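Section 4 – Loading, washing and emptying

Read section 3 first (levelling and hoses). If the feet aren't locked, stop and go back. Machine will walk across the floor on the spin and you'll be on the phone to us.

This section is for the front loaders at Sondville, ground floor laundry. The old top loader in the annexe has its own sheet – ask Ewan Kerr.

4.1 Before you load

1. Tap on. Lever in line with the pipe.
2. Open the door all the way. Right back on its hinge, not half.
3. Feel round inside the drum for anything left from the last load. Odd socks mostly.
4. Wipe the rubber seal with a dry cloth. Pull the fold back with a finger and wipe in there too, grit collects.
5. Empty every pocket. Tissues are the worst. Coins go in the jar on the shelf.
6. Zips up, hooks done up, duvet covers buttoned.

CAUTION: No underwired bras without a net bag. Wires get through the holes in the drum and it's a 410 pound repair. We have paid it once.

4.2 Sorting

Darks: black, navy, dark denim. 30 degrees.
Lights: white, cream, pale grey. 40 degrees.
Towels and bedding on their own. 60 degrees.
New jeans or anything new and dark – alone for the first two washes.

Small darks loads are fine. Don't pad them out with a towel to make up the weight, you'll get fluff all over the black things.

4.3 Loading from the basket

1. Bring the basket up close to the drum, long way on.
2. Tip the far end down to the opening.
3. Let the clothes slide to that end, then ease them in a piece at a time. Shake out anything balled up.
4. Big items first, small ones after.
5. Stop when you can still get a flat hand between the clothes and the top of the drum.
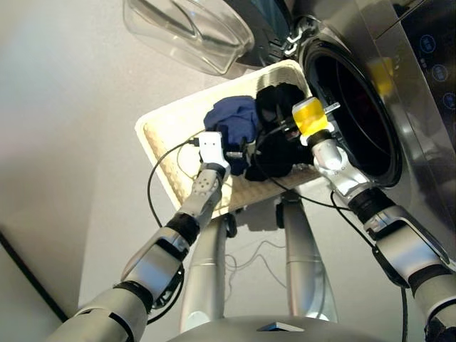

6. Run a hand all the way round the seal. Sleeves, straps and cords get trapped there and the door won't lock, or worse it does lock and you get a puddle.
7. Push the door shut till it clicks. Don't slam it.

NOTE: Don't rest a full basket on the open door. The hinge isn't made for it. Innes Dunbar has the number for the hinge part (2153) if it's already gone.

4.4 Detergent and programme

1. One level scoop in the middle slot of the drawer. Two for towels.
2. Softener in the small slot, never past the line. None at all with towels or sports kit.
3. Turn the machine on and pick the programme from the chart on the wall.
4. Spin: 1000 for darks and everyday. Lower it for wool.
5. Press start. Wait for the door to lock before you walk off.

Liquid caps go in the drum, under the clothes, not in the drawer. The drawer gums up and its a pig to clean.

If it beeps and shows a door fault, open it, check the seal again, shut it again. If it does that three times leave a note for Haris Khattak and use the other machine.

4.5 Emptying

1. Wait for the lock to release. Takes a minute or two after the spin stops. Do not pull at it.
2. Put the basket on the floor right under the opening before you take anything out.
3. Take the nearest piece first and draw it out gently. Things wrap round each other on the spin so tugging one brings the lot – or rips it.
4. Spin the drum by hand once it looks empty. Small things stick to the top.
5. Check the seal fold and round by the hinge. Same place as before.

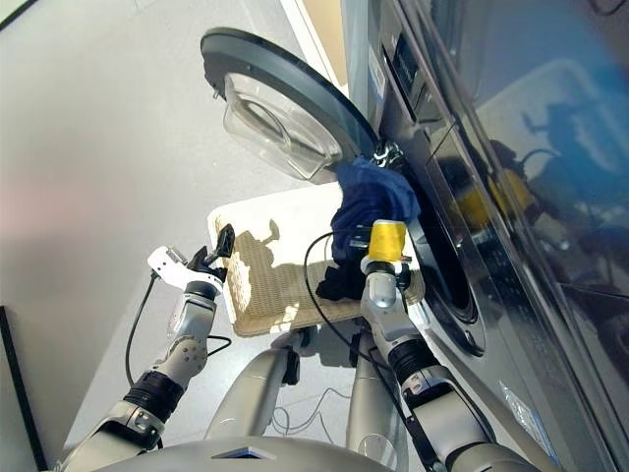 Lining the basket is up to you. Wicker snags tights and fine knits so a pillowcase laid inside is worth the bother. Darks come out in a tangle as a rule, and it's fine for one to hang over the rim of the basket, like the black garment there, while you lift the next, but get everything tucked in before you carry it. Look by the door hinge as well for any small patterned bit of fabric poking out. Shutting the door on it marks the cloth and wears the rubber.

6. Leave the door open after the last load. Drawer open too.
7. Hang or dry straight away. Left in a heap, darks crease and start to smell by evening.

CAUTION: Door wide open sticks out at shin and head height for small children. Keep them out of the room while you empty.

4.6 Monthly

Empty hot wash, 60 or above, no clothes, one scoop. Clean the filter behind the flap – tray under it first, there is allways more water than you think. Sign the sheet. Line 13 is the filter, people keep missing it. April's is still blank.

Drying and airers are in section 5.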